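J'étais arrivée chez Latosen avec une question toute bête : comment on apprend à un robot à plier une serviette ? Chez Donus, l'équipe qui m'a reçue (très gentiment, avec du café), on m'a tout de suite mis la pince dans la main. « Vous faites le geste, elle enregistre, c'est tout », m'a dit mon interlocutrice. Tu parles ! À la cinquième serviette j'avais déjà mal au poignet, et il leur en faut 3000 pour une seule tâche.

« Les gens vont trop vite, ils plient comme chez eux. Il faut ralentir au moment où les doigts s'approchent du tissu. »
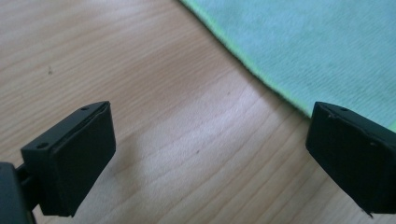
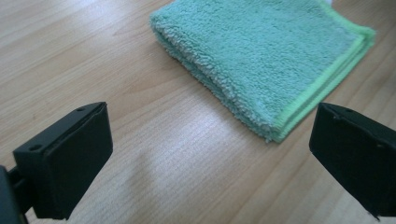
Fenach, lui, préfère la télécommande et me l'a redit au téléphone : on garde les deux bras du robot sous les yeux, et tant pis si chaque essai prend neuf minutes. Avec la pince tenue à la main, selon lui, on fait des gestes que le robot ne saura jamais refaire, parce que son coude coince.

J'ai rapporté ça chez Donus. Elle a ri : « Le coude, oui, on en parle tous les lundis. »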